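# Shared workshop walk-through, Galthorpe unit

Sun 22 March. Second pass, done against the standard Bortolotti form. Comments are mine and the form didn't ask for them.

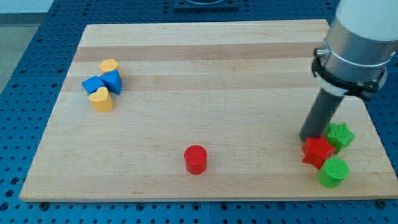
The form wants a tick for "work surfaces in good order" and leaves it there, as if a bench either is or isn't. I don't trust that line and never have. Glue joints open up over a winter, and a glance from the doorway won't find them. Take a board like the one on the blue perforated table, glued up from pale and slightly darker strips: every one of those seams is a place to run a fingernail along. I'd also want the toy blocks off it before anyone signed for the surface.

## Work surfaces

- [x] Tops free of splinters. *Checked by hand. The January sheet says "visual only," which I take to mean no one bent down.*
- [x] Tops firm when pushed. *Fine.*
- [ ] Finish suitable for kids' sessions. *The tin says Floltano oil, "family safe." Says who? Left open until I see a data sheet.*

## Exits and aisles

- [x] Main aisle at least 40 inches wide. *Measured. It was 40 on the nose, and one stool would spoil it.*
- [ ] Rear door opens without a key. *It opened for me. I'm told it always does. The scrape on the floor tells me it sticks, so plane the bottom edge and I'll look again.*
- [x] Exit sign lit.

## Fire

- [x] 2 extinguishers, gauges in the green.
- [ ] Extinguishers serviced in the past year. *Tags are blank. A green needle isn't a service record.*
- [ ] Oily rags in a lidded metal can. *There is a can. The lid was on a shelf across the room.*

## Electrical

- [x] Outlets tested, all 6.
- [x] No extension cords across walkways.
- [ ] Dust collector cord. *Tape on it near the plug. Someone wrote "temporary" on the tape, and the ink has faded. Replace the cord.*

## First aid

- [x] Kit on the wall, marked.
- [ ] Kit stocked. *The list inside the lid claims 200 bandages. I found a box with a handful left and no eyewash at all.*

## Result

Not passed. The Vestadport unit got a clean sheet using the same form, and I'd like to see that one for myself before I believe it. Open items go back on the board by the sink, and the kids' sessions wait for the oil data sheet and the eyewash.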